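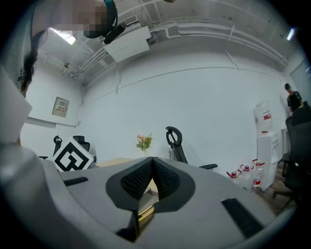 1/ Danance build thread, February 18, 2024. It's a hand-held gripper: gray shell, two fingers that close to a V, black mesh on the pads. We're putting it together at the shared workshop on Osman Street in Bovton. I'll post as I go.

2/ The shell is the third version. The first had a flat top and it was hard to hold for more than a few minutes. The second was too narrow at the wrist. The curve on this one is much wider and it sits better over the hand.

3/ Printing the shell is slow. We do it in 2 halves and glue them, then sand the seam. I used 200 grit and stopped there. The surface still has some texture to it and I'm leaving that alone.

4/ The finger pads took the longest. Solid rubber gripped fine but didn't give at all, so small parts shot out sideways when the fingers closed. The mesh lets the pad fold a little over whatever is in the notch.

5/ Pads are from Cerkico. I ordered 6 in November and have used four. One I cut wrong. One I glued in upside down and tore getting it out. If you're doing this, dry fit first and mark the top edge with tape.

6/ For anyone fitting mesh pads into a housing:
Clean the channel with alcohol.
Press the rim in from the tip and work back.
Glue only the rear third.
Leave it overnight before you close the fingers.

7/ I skipped the overnight part once. The rim crept forward and the fingers met off center. You can't see it by eye, but a thin washer turns in the notch when you pinch it – that's how I found it.

8/ Checks at the workshop are simple. Hold it up, close it, open it, look down the gap between the pads. Then tilt it and do the same again. If the gap opens evenly both ways I move on to picking things up. 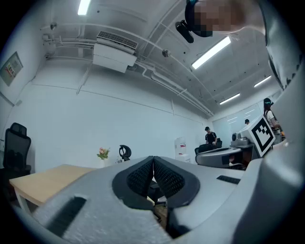

A reply asks why we don't bolt the pads in and skip the glue. We tried it on the second version. Bolts need a tab on each side, the tab makes the finger wider, and then it won't get under anything lying flat on a table. I'd still like pads that come out without a knife, so if you have a clip design that stays thin, send it.

9/ Same person wanted to know if the shell flexes. A little, near the rim, if you squeeze hard. It hasn't cracked. I added 4 ribs inside on this version and would add them again.

10/ The marker board, for those working with one: keep it flat. Ours was on thin card at first and it bowed, and the readings drifted all afternoon before I checked it with a ruler. It's on stiffer board now.

11/ Still to do. Round over the inside edge at the wrist, which rubs. Shorten the finger springs. Order more mesh, and this time cut a paper template before I touch it.

12/ Files go up once the wrist edge is fixed. I don't want people printing the version that rubs. Next post will be the springs.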